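Constituency diary: the day the road came up

2 June 2024

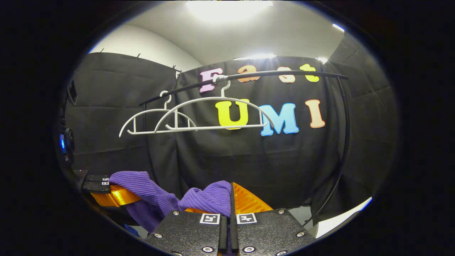

Clurnolby Constituency Office — Communications Desk

Up before five. The bus for the delegates from Vollik was meant to leave at half past and I had the only list with everyone's phone number on it, so I could not be late. It left at twenty past six. Two of the polling station chairmen had gone to the wrong junction and we had to go round by the lorry park to collect them.

The primary itself was held in the assembly hall at Clurnolby. The register had 371 delegates on it after the last lot of corrections, and there was still an argument at the door over six names from the Stirkus side. They had voted last time, they said, and their cards were in order. The returning officer had a copy without them. Akua Ayaaba went and sat with the six of them under the tree and took down their details by hand, and in the end they were let in as observers without a vote. They were not pleased. One of them told me he would write to the regional office. I gave him the address.

Kwesi Darko spoke first, by the draw. He had asked me for ten minutes of speech and I had written ten, but he added a good deal on the Sulemana road, and once he starts on the road he does not come back. He said it would be tarred as far as the clinic by July. I had not put July in. The draft said "before the end of the year", which is what the assembly engineer gave us in writing. There was a lot of clapping at July, and I can see why he said it, but I was already thinking about who would ring me.

The second speaker was shorter and did better than I expected. He talked about the market tolls and the school roof and sat down again. I noticed the women from the market side clapping for him who had come in on our bus.

Voting began at eleven. It was slow. One booth was set so close to the window that people complained they could be seen from the yard, and it had to be moved, and then the tape for the screen had gone missing. I went across the road and bought a roll myself. No receipt. I must put it in the petty cash book anyway.

Rice came at one, 300 packs, and we were short. I had said at the planning meeting that the figure should match the register with some over for police and polling staff. It was cut to save money. So the people who had been in the queue longest ate last or not at all, and that will be remembered longer than anything in the speeches. I gave mine to the driver and had groundnuts.

Counting was finished shortly before four. Kwesi won it, by less than he told everyone he would. He was gracious in the hall and went over to shake hands, and the other man raised his arm for the cameras. Afterwards in the corridor he asked me three times what had gone wrong in Vollik. I said I did not know yet. I think it is the borehole — it has been out of order since before the rains and our people keep saying the part is on its way.

The first call about the road came while we were still stacking chairs. It was the local radio, wanting to know if July was now official. I said the candidate had expressed a strong wish and that the timetable was a matter for the assembly. The presenter laughed and asked me to say it again on air, so I did. Akua thinks we should correct it properly tomorrow with a short statement and the engineer's letter. I agree with her. Kwesi does not want to hear it tonight.

Home by eight. I looked up the last general election result before I put the file away: the majority was 3,388, and a good part of it came from Stirkus. Those six men have families and neighbours. I will go out there this week, without a loudspeaker van, and see them at their houses.

To do: statement on the road. Thank-you messages to polling staff. Ring the borehole contractor again and ask for a date. Return the hall keys before ten. Tape, petty cash.

My voice has nearly gone and my left shoe has split along the side. Bed now.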